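Rice all over a wood table after dinner, what order do you clean up in?

Noemi Obi
January 26, 2021

We eat at a wooden table and there is always rice left on it. Grains on the table, on the black mat, a few on the brown serving tray. I keep a clear plastic tub on the table for used tissues and scraps, and a gray dish rack at the other end.

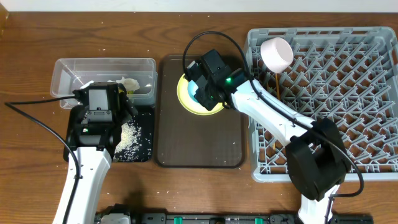
If I wipe with a wet cloth the rice smears and sticks to the wood. If I brush it, half goes on the floor. I don't want to drag the vacuum out every night. What do other people do first, the dishes or the rice?

Inna Semeniuk

Dishes first. Take the bowl and plate off the tray, then the chopsticks, and get all of that out of the way. Then lift the mat by two sides so it folds a little and tip the rice into the tub. Do the same with the tray. Only then do the table. I use a dry bench scraper, the Stasine one, and push everything toward the middle, never toward the edge. Damp cloth last, when there are no grains left to smear.

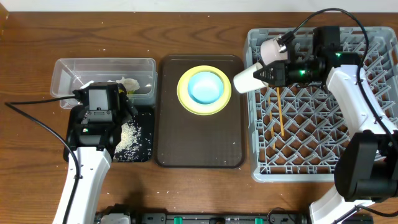 Does it help to let the rice dry before picking it up?
For loose grains, a little. Leave them while you wash up and they will come off the wood without smearing. Rice that has been pressed flat needs a damp cloth laid on it for 2 minutes, then the scraper.

Saoirse Ní Mhurchú

I just use my hand and a paper towel. Takes no time. We switched to noodles mostly.

Larasati Lau

Agree with Inna about dishes first. I would skip the scraper if your table is oiled, mine left marks in August. An old plastic card works fine.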